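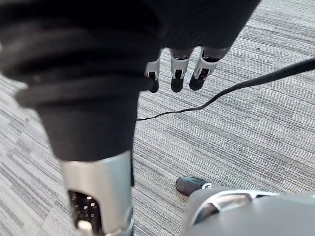

White and grey fingers with rounded black tips, pointing at the floor.

Hirnusis wants to sell shea butter to people who have never cooked with it. Its export manager, speaking by phone from Gurnach one afternoon in August, calls the plan "modest". It involves 109 villages and a new press at Mondal, so modest may be the wrong word.

"We are paying 7 per cent above the market price," she said. And when the market falls? "Then we pay 7 per cent above that." The women who gather the nuts may find this less cheering than she does.

She puts the press at 1000 tonnes a year. Pressed on how much has been ordered, she named 2 buyers, neither of them under contract. "They have given us very warm signals."

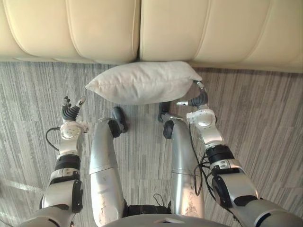
The Vara question

An earlier shea scheme at Vara closed before its second harvest, with growers still owed money. I asked what had changed.

"The world wants natural fats," she said. It wanted them then, too. She conceded that Vara had "communication problems" and that some of the same investors are back. She would not say which, or whether the old debts will be paid before the Mondal press starts up.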